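Cornel Jitaru
January 4, 2024

1/ Cleared out the exercise room this morning. It had turned into the place where everything from the kitchen and the hall ended up. Posting as I go in case anyone else is doing the same this week.

2/ The rule for today is that only the table gets done. The weights and the bench can wait. Last time I tried the whole room I quit at lunch and it looked worse than before.

3/ The table had a layer of small stuff on it. Snack packets, receipts, a charger for a phone I no longer own, two pens that don't write. Most of it had been there since June.

4/ Receipts went first. I kept the one for the Simell heater, which is still under warranty, and recycled the rest. The oldest was for $49 and the ink had faded so much I couldn't tell what I'd bought.

5/ Several people have told me to get a Drirnemeck drawer set for this kind of thing. I looked it up and it's $290. I'm using a milk carton box.

6/ The milk box is a good size. Long-life milk comes in a strong carton, and the flaps fold in if you want a lid. I've kept shoes, cables and Christmas lights in them. When one wears out I flatten it and use the next.

7/ Question from Plostness, who reads these: do I sort by type or by where it goes? By where it goes. If I sort by type I end up with neat piles that are still on the table.

8/ So there are three places today. Kitchen shelf, hall drawer, trash. Anything that doesn't fit one of those goes in the box with the date on it, and if I haven't opened the box by June it leaves the house.

9/ Food is the slow part. Check the date on every packet, including the ones you're sure about. I found crackers from two winters ago at the back of this table last year and I would have sworn they were new.

10/ Open packets get eaten this week or thrown out. Sealed ones go on the kitchen shelf, front row, where I'll see them. Don't put them behind the rice. I have lost a lot of food behind the rice.

11/ Took a break here. Coffee, 30 minutes, longer than planned. My sister called to ask if I still had her hand weights. I told her I'd look when I got to the floor, and the floor is next week.

12/ Back to it. What's left is one group of small things in front of the milk box, and the box still has nothing in it. The calico cat cutout is staying on the tablecloth. I like it there.
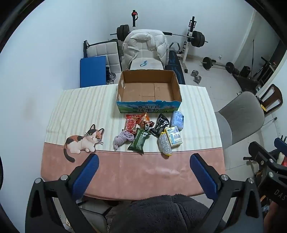 13/ Kitchen pile is done. It took two trips. The red packet went to the front of the shelf and the green one next to it.

14/ The lavender bundle went to the hall drawer. That drawer is the next problem but it closes, so I'm leaving it alone for now.

15/ Jackets. If you have a bench in the house, someone will put a jacket on it. I've stopped fighting this and bought a hook from Goicoechea. It goes on the back of the door this weekend, and the cream puffer goes on the hook.

16/ The tablecloth is going in the wash tonight. Cold water, low spin, then over the rail to dry. The stripes have held up fine for over two years doing it that way.

17/ Final state of the table: milk box against the back with a few odds and ends in it, flaps folded, date on the side. Cat at the left. Nothing else.

18/ Someone asked how to keep it clear. I don't have a trick. I walk past with my coffee in the morning and take one thing with me to wherever it belongs. When I skip a week it fills up again.

19/ Floor and weights next Thursday, same thread. If you have a good way to store a folded exercise mat so it stays folded, reply here. Mine opens up whenever I turn around.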